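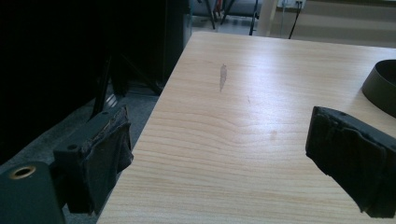
THE MIXTAPE AND THE PLAYLIST: HOW WE SHARE SONGS

Project report for Music and Society, Grade 11
Quintana High School
Sep 6, 2019

Introduction

When I was little there was a shoebox in our hall closet full of cassettes, and I was never allowed to touch it. A few of the tapes had store labels, but most were homemade, with the song titles written in very small letters so they would fit on the card. When our class was asked to pick a way that people use popular music in everyday life, that shoebox came right back to me, and I knew I wanted to write about mixtapes. Later I added playlists, which are what my friends and I make for each other now, and the project turned into a comparison of the two.

My question was whether people choose songs for someone else differently when it takes a long time to do it. I thought they would. I was partly right, and I will get to that.

Background

A blank cassette had two sides, and a common kind held 45 minutes on each. To make a mixtape at home you needed a deck that could record and something to record from – the radio, a record player or a second tape. You had to sit there while the songs played. If you wanted to skip the slow part at the beginning of a song, you had to start the recording at just the right moment, and if you missed it you rewound and tried again (my mother still groans when I bring this up).

In Cakley, where most of my interviews took place, people bought their blank tapes at Prumamon, a music store on the main street that also sold sheet music and guitar strings. Nearly every adult I talked to brought up Prumamon without my asking. They remembered standing at the counter deciding between the cheap tapes and the good ones, and a few of them said they bought the good ones only if the tape was a gift.

Method

I made a survey with 20 questions and handed it out to students in my grade and to adults in my neighborhood and at my mother's work. I got 38 of them back, which made me very happy, as I had been afraid I would get almost none. I then asked five of the adults if I could interview them, and they were all kind enough to say yes. One interview was supposed to be short and lasted an entire Sunday dinner's worth of talking, dessert included!

I also typed up the song lists from every tape and playlist that people were willing to share with me. This came to 324 songs in all. I marked down whether each one was fast or slow and where it came in the order. Deciding what counts as slow was harder than I expected, so I went by feel and then checked my choices again in December, when I had forgotten most of them. I changed some.

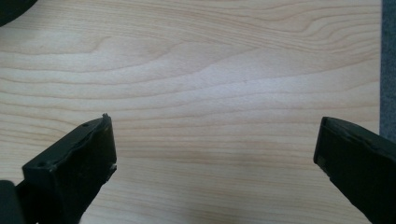 Did people with tapes think harder about the order of the songs?

Most of them said they did, mainly because the listener would hear the songs in that order whether they liked it or not. Fast-forwarding was slow and wore down the batteries, so the first song on each side was treated as special. Several adults told me they saved a favorite for the start of side two.

Results

The tapes in my lists nearly always opened with a fast song. The playlists were more mixed, and a good number of them seemed to be in the order the person had thought of the songs. Students told me they expect a playlist to be shuffled, so they spend their time on which songs go in and hardly any on what comes first.

What surprised me was how much care the students took in other ways. One student had kept the same playlist going for a cousin since middle school, adding a song whenever the two of them had a long phone call. Another had made one for a friend who was moving away and put in everything by Pralent, a band the two of them had gone to hear at the county fair. I had gone in thinking that tapes meant more to people, and I don't think I can say that anymore.

Problems with the project

The adults were remembering things from a long time ago, and the students were talking about last week. My survey also had two questions that were almost the same, and people were puzzled by them. If I did it over, I would use that space to ask about burned CDs, which came up again and again and which I had left out completely.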